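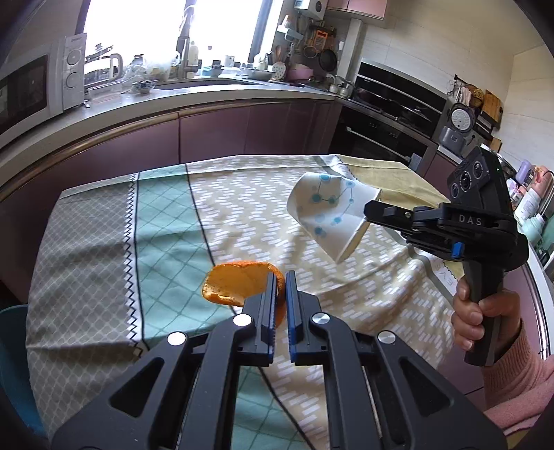
The Nerero table cover was assessed by the Burnby office over one full term of use in its shared dining room. It is sold by Grullari as a general-purpose cover for schools, clubs and staff kitchens, and the supplier states that it will withstand 100 machine washes. Our interest was in everyday wear: orange peel left on a patterned tablecloth, paper cups set down and picked up again, chairs pushed in against the hem. The cover performed well on most of these points. Fruit stains came out at the first wash, and the colors have held since February.

Two faults should be noted. The hem began to fray at one corner, and the cloth creases badly if it is folded while damp. Urho Vuorinen, who managed the laundry records, recommends hanging it at full length. The Wongsuwan cover, reviewed last year, was heavier and dried more slowly - but its corners remained sound.

The Nerero cover is recommended for daily use. Buyers who need a formal finish should consider the heavier cloth.

Review prepared by Sawsan Nasrallah

Last updated: 18/11/2024
2 comments
Back to top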